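Todon Household Help > Kitchen > Storage and worktops

Is a cup on the worktop really the best place for utensils?

Posted by Tala Farah
Viewed 2,878 times

Every tidying article I read tells me to stand my everyday utensils in a cup next to the hob. I tried it for a month. The cup took up room, it tipped when I pulled a spatula out in a hurry, and crumbs gathered at the bottom. My worktop is 44 cm deep, so anything left out is in the way. I also have a box with a slot in the top, a couple of see-through tubs and a plastic tray that I'm told should all be "zoned". I'm not convinced zoning is more than shuffling things about. Does any of this work in a small kitchen, or should I put the lot in a drawer?

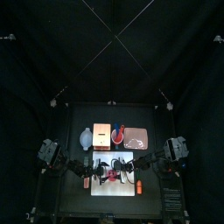 Ihor Hutsuliak
Member, 288 replies

Drawer. I've had the cup, the rack and the magnetic strip, and the drawer beats them all. People like the cup because it looks cheerful. If you must have one, get something heavy, stoneware for preference. I bought a Hemus plastic one and it went over twice in the first week.

Don't buy anything else until you've thrown something out.

Oleksandra Koval
Member, 1,347 replies

I wouldn't go as far as Ihor, though I share the doubts. Drawers have their own trouble. Mine jams whenever the ladle turns sideways, and then I'm fishing about with a butter knife.
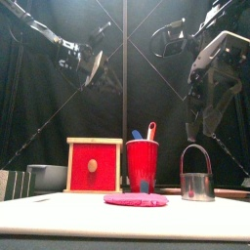 My own rule is that a cup earns its place if you use everything in it most days. Once it holds the melon baller and three spare whisks it has turned into a junk drawer standing upright. Two handles in a tall red cup, one blue and one orange-red, is my idea of the right load, and you can grab either without looking. I'd keep the sponge somewhere else, mind. A round pink one lying flat in front of the cup is just where I'd knock it with my wrist, and I like mine on a rack by the tap. Small pails with a handle are pretty, but I've yet to find a use for one that a jam jar wouldn't do as well.

As for zoning, I tried the Wellitari method from the library book. It wanted a zone for tea, a zone for baking and a zone for "daily reach". I have one run of worktop and a kettle. What I kept from it was a tray, so I can lift several things at once when I wipe down. The rest I gave up on by November.

Your slotted box might do for wooden spoons if the slot is wide enough. Measure a handle first – mine are all thicker than they look.
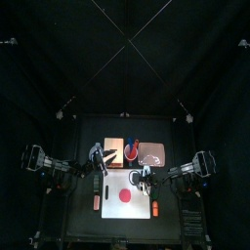

How often should I empty the cup and wash it?

Once a week if it sits near the hob, as grease settles on the rim and works its way down inside. Hot water and washing-up liquid will do. Let it dry upside down before anything goes back in.

Ivan Lysenko
New member

My mum keeps hers in the oven. Not recommending it.

Tala Farah
Original poster

Thanks all. I've put the spatula and one spoon back in the cup and everything else has gone in the drawer for now. Still don't believe in zones. I'll try the tray, but if it ends up covered in post like the last one, it's going back in the cupboard.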